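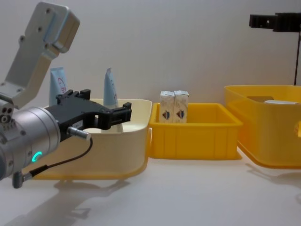
Neelam reckons the fingertips are what we should be fussing over and that the cable can wait, and she has written as much in the margin of my last page. Fair enough, I did promise to answer, so this entry does both.

January, notebook 2, Ploltstead bench cell

Cable first (sorry Neelam). The short black one from the gripper connector back to the wrist has been on my mind all month. It hangs in a loose curve, which I like, as it gives the wrist room to turn without tugging, but the slack is exactly what would catch a bin rim if we come in low. I jogged the left arm through the whole pick area at slow speed with my face far too close to the guard line, watching nothing but that loop. At the deep bin it clears nicely. At the cream bin it brushed the rolled rim on one approach, the one where we come in flat from the left. Only a brush! But it would do that every cycle, and after a few thousand of those there'd be a shiny spot on the jacket and then a fault at teatime.

So I raised the flat approach by 40 mm and let the arm drop straight down for the last bit. Costs us a touch of cycle time. I ran 166 picks afterwards with the new path and the loop didn't meet anything. Very pleased with that.

While I was there I reseated the plug at the wrist end. It felt home already, but I had the connector on the gripper side off as well to look at the pins (clean, straight, lovely) and it seemed silly to do one and leave the other. Nipped up by hand only. PLEASE don't put pliers on the connector, whoever is next in.

Now fingertips. Neelam is right that the pads are due. The left gripper's pads have gone glossy on the inside faces and the squeeze tubes have begun to creep when held near the crimp. Milk cartons are no bother at all, they're square and stiff and you could pick them up with salad tongs. Tubes are the awkward customers: they stand on their caps, they taper, and the crimp is the bit that presents itself first. Imad's idea was to grip lower, on the fat part, and I tried it before lunch. Much better hold, but then the fingers go deeper into the bin and the body of the gripper gets close to the rim again, so we're back to the cable question from the other side. These things do all join up, it's half the fun.

Settled on this for now:

Left arm, new Kendus pads fitted both fingers, screws done up evenly a little at a time, then jaws closed on a strip of paper to check they meet along the whole length. They do.

Force set to 40 per cent for tubes. Any more and the sides dent, any less and they creep.

Open and close run from the pendant until I was bored, listening. No tick, no grinding. The old rail used to tick.

Right arm I've left alone apart from a wipe down and a look over the mounting screws. Its pads still have some bite in them.

Zero offset on the left gripper needed doing again after the pad change (new ones are a hair thicker). I forgot this the first time and spent a good while blaming the Platuda controller, which was entirely innocent. Written on the inside of the cabinet door now in big letters.

Still to do: order more pads, one set left in the drawer. Ask De Luca if they sell the short cable with a right-angle end, that would tuck the loop in closer and we might get our 40 mm back. Imad wants to try the tubes lying down in the bin next, crimps all one way. I think it'll go well and I'd like to be there for it.

Neelam, your turn for the margin.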